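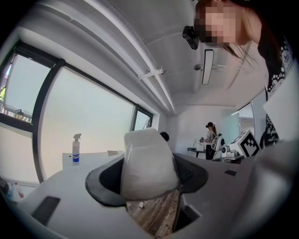
Part 3: Getting your sourdough starter going

I keep mine in a 700 ml jar, and I'd go no smaller (ask me about my August mess!).

1. Put two big spoonfuls of flour in the jar and stir in the same amount of lukewarm water. Mine comes out like thick pancake batter.

2. Rest the lid on top, but don't screw it down.

Caution: a sealed jar can build up pressure and crack.

3. Leave it on the counter until the same time tomorrow. Then scoop out half, feed it again and stir.

4. Keep that up for 14 days. Mine smelled like old socks for the first 3, and Hala Bitar's did too, so hang in there.

Note: gray liquid on top just means it's hungry. Pour it off or stir it in. Pink or orange streaks are another story, so throw the whole thing out and scrub the jar.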